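Club racing should bring back the long race

When I started racing at Harawira, a club meeting had one race on the timetable that people stayed for. It ran to 425 kilometres, it took most of the afternoon, and two drivers shared each car. The rest of the day was sprints. Nobody thought this was strange. The sprints were where you learned to overtake, and the long race was where you learned to drive.

There is no long race at Harawira now. There isn't one at Vultville either, and the last time I looked, the regional calendar had seven rounds made up of nothing but fifteen-minute sprints. I think this was a mistake, and I think it can be put right without much money.

The case against long races is usually made by organisers, and it deserves a fair hearing. A long race needs more marshals and they have to be relieved. It needs a proper fuelling area with trained people and extinguishers. It takes up track time that could be sold to several grids of sprint cars, each paying a full entry fee. If it rains hard at half distance you may have to stop the race and work out a result from the lap before, and someone will protest.

All of that is true. I have sat in the drivers' meeting where it was said, and I didn't have a quick answer.

What the organisers leave out is the cost to the person entering. A sprint weekend at Narkorico last February gave me two races of fifteen minutes each, plus a qualifying session in which I got three clear laps. For that I paid an entry fee, a set of tyres, two nights in a guest house and the diesel for the van. The car was on track for less time than it took to load it on the trailer and strap it down. A driver who breaks a gearbox on the second lap of the first race, as happened to the man parked next to me, has spent the same money on almost nothing. 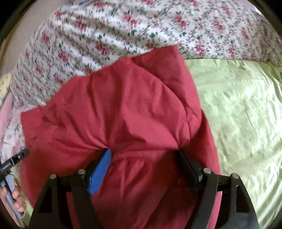
A shared entry changes that sum completely. Two drivers split the fee, the fuel, the tyres and the towing. Each of them gets more laps than a whole weekend of sprints would give. Tyres last longer as well, as anyone who drives flat out for two hours in an old saloon soon learns to look after the front left. The budget cars come back into it too. At Harawira the class winners were often tired hatchbacks with standard engines, driven by people who didn't crash and had practised their pit stops in a car park.

Alois Hämmerli was one of those. He ran a small Plultus coupé for four seasons on the same engine, and he finished nearly every long race he entered. In sprints he was never near the front. He braked early, he left room, and in fifteen minutes that got him tenth. Over an afternoon it got him on to the podium more than once. The present format has no place for a driver like that, and I believe it has sent a good many of them home for good.

It has also changed how people behave in the first corner. In a sprint every position lost at the start is hard to get back, so drivers throw the car in and hope. We then spend four laps behind the safety car while the bits are swept up, and the race is over. I don't blame the drivers much. They have been given a short race and told it is the only one they'll get that day. Give them two hours and most will lift off.

Valentin Hofstetter, who has stewarded at Vultville for longer than I have held a licence, disagrees with me here. His view is that careless drivers are careless at any distance, and that a long race only gives them more time to hit somebody, often with a faster class coming through to lap them. He has seen more accidents than I have and I take the point about mixed classes. I would answer it by keeping the speed difference small. Leave the slick-shod cars in their own race and let the road-based classes have the afternoon.

How it could be done

My suggestion is a modest one. I am asking for one long race a year at each circuit to begin with, run to these terms:

1. Two hours, with two drivers per car and one compulsory stop for the change of driver.

2. No refuelling. Most of these cars can carry enough for two hours, and leaving fuel out of the pit lane removes the largest single worry for the organisers.

3. A minimum time for the stop, long enough that nobody has to hurry with the belts.
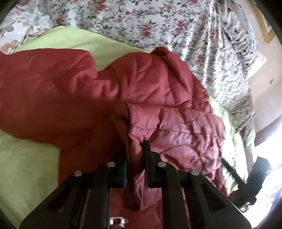 4. Road-legal tyres only, from a short list, and one set for the race.

The track time would come from dropping two sprints. Those grids were not full last season in any case, and a shared race with a decent entry should bring in as much as they did. If it doesn't, the club can put the sprints back the following year and I'll stop writing to them about it.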